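Soft-goods handling rules (robotics)

From the Plullgate Open Handbook, last edited 6/4/24

Soft-goods handling rules are the house rules a lab writes down for robots that work with things that flop, like bags, towels, pouches and sleeves. I've kept this entry up since January, so you'll get my opinions mixed in with the rules (sorry, it's how I write!).

Background

Most written guidance on robot arms grew up around stiff parts. A metal bracket stays where you put it and a fabric bag doesn't, and once two arms are sharing one bag you've got questions the older rules never asked. Which arm is allowed to pull? How far? Who lets go first? The Ivulia rules, which I lean on a lot, give one arm the job of holding and the other the job of moving, and the two never swap in the middle of a step.
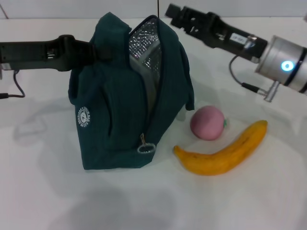

Cables get their own paragraph in the Ivulia rules, and I'm glad they do. Any cable near a gripper should have enough slack for the full reach of the wrist, and a loop that can snag on a zipper pull should be tied back before the arms are powered. I check mine by hand at the start of every session.

Wrist cameras

A close camera is only useful if people know what it can miss. The rule I follow says each view is saved, even the dull ones with nothing but a tabletop or a wall in them, because throwing them out makes a log look tidier than the work was.
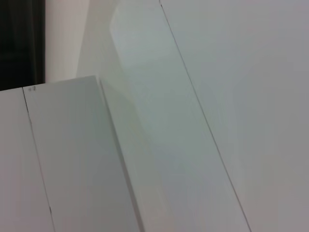
Govindasamy disagrees, and wrote in to say that keeping every view fills up the drives and that a short note in the log would do the same job. I still keep them all — my log stands at 2871 entries, and I've gone back to the dull ones more often than I expected.

Grip limits

Set the closing force for the cloth first and the contents second. Stop after 5 failed grasps and reset by hand. Lined fabric wants a slower pull too, as the layers can slide over each other.

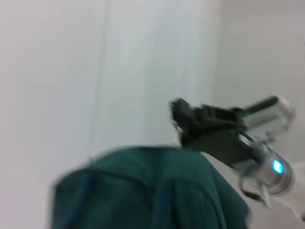
Five is too generous for thin cloth, according to Jevel, who would rather see the limit written per fabric than per task. That change is on the list for the next edit.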